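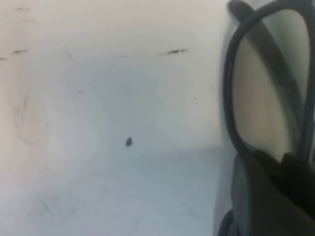
Reading time: 1 minute

Bruvalura White Work Surface: Long-Term Review

The Bruvalura surface was installed in the shared preparation room at Drumen in March and has been in daily use through December 2024. It was purchased for 138 dollars, against 167 dollars for the comparable Fliltard model. This review concerns the finish only.

The white finish shows wear plainly. Dark scuffs have formed a loose row across one part of the surface, the longest of them smudged and slightly broken, as if rubbed on. Fainter gray scratches are harder to find, including a thin curved one of the kind a round object might leave. Small specks and crumbs stand out at once – an advantage where cleanliness is inspected, and a drawback elsewhere.

Routine wiping with a damp cloth is adequate for dust and food residue. Scuffs require a mild cream cleaner, and the older ones respond only in part. Abrasive pads should not be used. Staff reported no warping or lifting.

The surface is recommended for light and moderate use. Departments that move metal equipment daily should consider a darker color or order the protective mat, sold separately at 50 dollars.

Rating: 3.5 out of 5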